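Clegg Travel Kits: README

Hi, and thanks for opening this one first! I'm Hrefna Brøndum and I put this folder together after packing far too many toiletry bags on my own kitchen counter. It covers the small stuff people take along for a night or two away: toothbrushes, little bottles, the bag it all goes into. If you came looking for suitcases and folded shirts, you want Endden, Ditte Sveinbjörnsson's folder, which sits next to mine.

What's in the folder

- kits/ has the pictures, sorted by table
- notes/ has my packing notes, plus Bjartur's, which are shorter and probably better
- words.txt is the list of names we use for things
- changes.txt is what it sounds like

There are 3 tables so far. The butcher-block one is my favorite (light wood, nice to look at all afternoon), so it has more pictures than the others. I'd like to even that out at some point but I keep going back to it.

How we name things

I tried to stick to words you'd use at home. A toothbrush is a toothbrush. Anything small with a neck or a lid that would hold liquid is "small bottle", whatever the label says. A cup, a jar or a canister all go under "container", and yes, Grethe and I went back and forth on this for most of May. She wanted "cup" to be separate. I lost track of how many times we renamed the same white thing, so now there's one word and I'm much happier!

Bags are "clear bag" if you can see what's in them and "pouch" if you can't. When a bag already has things in it, please don't guess at them. Write "small items" and move on.

Packing notes

We pack the bag flat first, then stand it up. Toothbrushes go in along the side, bottles at the bottom with the cap tight (I've had one open in a coat pocket and I don't recommend it). My usual limit is 5 things to a bag. Bjartur gets 10 in, but then he can't close it.

A table counts as half done when something is bagged and there's still something left lying out. I like these best for testing labels, and they're tagged "partway".
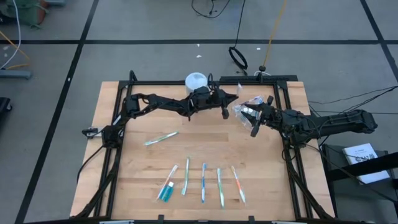 Tag: partway. Clear bag with small items, white container at the back, toothbrushes and small bottle still out on the wood.

Known problems

Clear plastic is a pain. It crinkles, it shines, and the things inside blend together, so expect the bag labels to be the weakest part. Some early notes also say "tube" where they should say "small bottle". I've fixed the ones I found.

Fixes and questions

Send them to me or to Jytte Kárason, who keeps words.txt. Please put the folder name in the subject line, otherwise it ends up in with the Endden mail and Ditte has to forward it.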